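We use cookies to remember your settings and measure traffic. Accept all / Manage choices

Njål Fjeld
June

1/ A thread on kitchen and workshop table heights, and why the standard number suits so few of the people who use it. I fit out small rental flats for Sondora, so most of this comes from measuring furniture on site and then listening to tenants complain about it.

2/ Most tables are sold by top size. Length and width get the large print in the catalog. Height is in the small print, if it is there at all, and the clearance under the top is usually missing. Height and clearance decide whether you can use the thing for an hour.

3/ Three measurements matter. Floor to top surface. Floor to the underside of whatever hangs lowest at the edge. Depth from the front edge back to the first obstruction for the knees. Take them with a steel tape, on the floor where the table will stand.

4/ Sitting height first. Sit on the chair you will use, feet flat, upper arms hanging. Measure floor to elbow. A writing surface goes at elbow height or a little over. A typing surface goes lower. Eating is forgiving and will tolerate almost anything.

5/ Standing height is different again and depends on the work. Kneading dough, sawing, planing: below the elbow, so body weight can help. Chopping: a hand's width below. Soldering or painting small parts: above the elbow, with the forearms supported.

6/ The usual mistake is using one table for both sitting and standing and splitting the difference. The result is too high for a chair and too low for the back. Pick one posture, and fix the other with a stool or a thick board.

7/ Aprons. The apron is the rail under the top that ties the legs together. A deep one makes a stiff table and takes away thigh room. The Riltis dining table in our older flats has a top at a sensible height and an apron so deep that a chair with arms will not go under it.

8/ If you are stuck with a deep apron, lower the seat before you raise the table. Raising the table moves the work surface away from the elbow and you are back at post 4.

9/ Legs. A leg at the extreme corner gives the most knee room and the most to kick when walking past. A leg set in from the corner is kinder to toes, but the top can tip if somebody leans hard on the overhang. For a table in the middle of a room I take corner legs and accept the toes.

10/ Leg section. Square posts are easy to shim and easy to measure against. Tapered legs look lighter and put a very small foot on the floor, which matters on vinyl and cork. Put a pad under any foot narrower than your thumb.

11/ Floors. Tile is the worst case for wobble. Every grout line is a dip, and neighboring tiles are seldom level with each other. A table that stands still in the showroom will rock at home. Turn it a quarter turn before you start shimming. Often that cures it.

12/ Adjustable feet are worth paying for. The Sæther screw-in foot is the one I use. Drill straight, use a threaded insert, and leave half the thread inside the leg at full extension. A foot wound all the way out will work loose sideways.

13/ Top size, for completeness. 1120 mm by 700 mm is the size I order most often. It seats 2 people without negotiation and 4 people who like each other. It also goes through a normal door on its side without removing the legs.

14/ Color of the top has a practical effect. Pale matte tops reflect light up onto the work and show crumbs. Dark gloss tops show every fingerprint and give you the ceiling lamp in the eyes. I order pale tops with dark legs, as the legs take the scuffs. 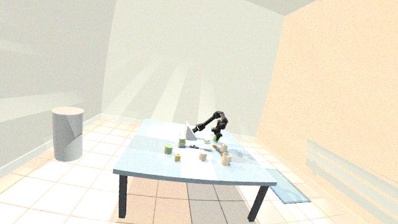

15/ Edges. A square front edge digs into the forearms after twenty minutes of writing. A small radius is enough to stop that. If the top is solid wood you can do it yourself with a block plane and sandpaper. On a laminated top, leave it alone and buy a desk pad.

16/ Load. Household tables fail at the leg joint long before the top gives out. Check the bolts once after the first month, then whenever the table starts to creak. Tighten a little at each leg in turn and go around again.

17/ Dragging is what loosens them. Lift the table, or empty it and get a second person. The Plalo folding table is the exception, with a locking bar that takes the racking load. It also weighs more than you would expect from the photos on the box.

18/ Replies are open. If you want a height recommendation, send floor to elbow, seated and standing, in your usual shoes, and say what the table is for. I answer on Wednesday evenings.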